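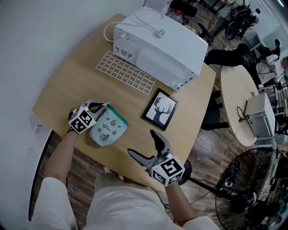 Hand-held grippers over the table at the Brannigan open day, with a pouch, a deer picture and a countertop oven to work around.

19 Apr 2024

I popped over to Brannigan's place in Eltholm for their open day, mostly because a friend in Esham had been twice and wouldn't stop going on about it. I'm glad I went!

The table was where I spent most of my visit. You take a gripper in each hand – grey and black fingers, a chunky white cube of black squares on each one – and you pick things up and put them somewhere else. Sounds easy. I had a go with the fabric pouch and dropped it straight away, then got the little picture frame up on its edge and felt ridiculously proud of myself.

The idea is that people do the household jobs first and the robots learn from the recordings. The team told us they had 287 recordings in the bag since February, all of tidying and moving things about, and they want a lot more before the summer. Around 104 of us came through the door, so I expect they were kept busy.

I asked what was hardest and the answer was anything floppy (the pouch again, I felt a bit better after that). Cables are a pain as well, apparently.

There was tea, there were rather good flapjacks, and there was a talk about the Bosport project, which will try the same sort of work in a proper kitchen. I missed the first half of it as I was still queueing for another turn – worth it, I'd say.

The next open day is at Esham, and entry is free again. Doors open at 2, and children are welcome as long as they bring a grown-up.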